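Workshop notebook, September

Glaze tests for the Arari order, continued from the last entry. Kettle on at half past seven, kiln still too warm to open, so I sat down and wrote up the clay side first, which I had been putting off all summer if I'm truthful.

The new body is from Wuyts and I do like it. It is a bit short when you first cut the bag, but give it a good wedging and an afternoon under plastic and it comes round beautifully. I weighed out test tiles from the one batch, 160 grams each, and marked the backs with iron wash, having learnt my lesson with the pencil last time (sorry again, everyone who helped me sort those!). 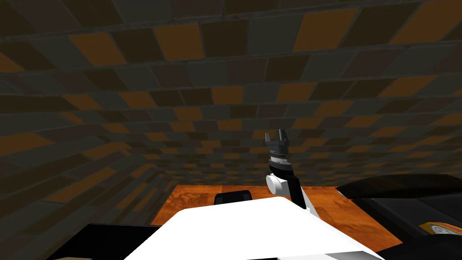

The old Drelludano recipe wants far more water than the card says. I added 20 grams at a time until it ran off the stick like single cream, then put it twice through the fine sieve and left it to settle while I had my sandwich. If you are mixing it after me, please go slowly with the last jug, as it goes from porridge to dishwater in no time at all and then you are waiting until morning for it to drop.

Edeltraud Haberkorn came by with her notes on the amber, bless her, four pages of them, and we had a long and very happy argument over whether the iron or the cooling is doing the work. She thinks cooling. I still lean towards iron, but I have promised to fire one lot her way, with the damper shut early, and to be gracious about it.
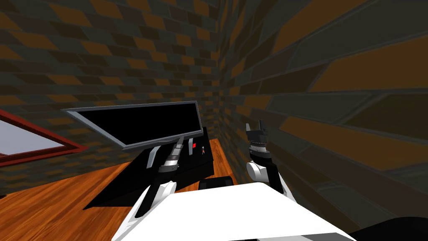 Corner view, grey and orange-brown brickwork with the table in front.

Opened the kiln after lunch. Tile 337 is lovely, a proper toffee colour with a soft break at the edges, and I'd put it on a mug tomorrow. Tile 552 has crawled badly along one side. I suspect dust, though it might be that I dipped it too thick, so I'll wipe the next one down with a damp sponge and try again before blaming the recipe.

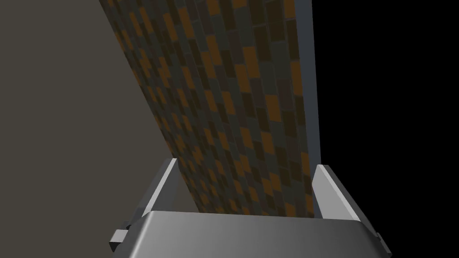 Plolleter have put the whiting up again, so let's finish the open sack before anyone starts another. I've moved it to the bottom shelf by the sink, next to the talc, with a big label on it. The two do look terribly alike in a scoop.

To do: cones for the next firing, kiln wash on the middle shelf, ring Arari about the handles. Edeltraud has my good sieve.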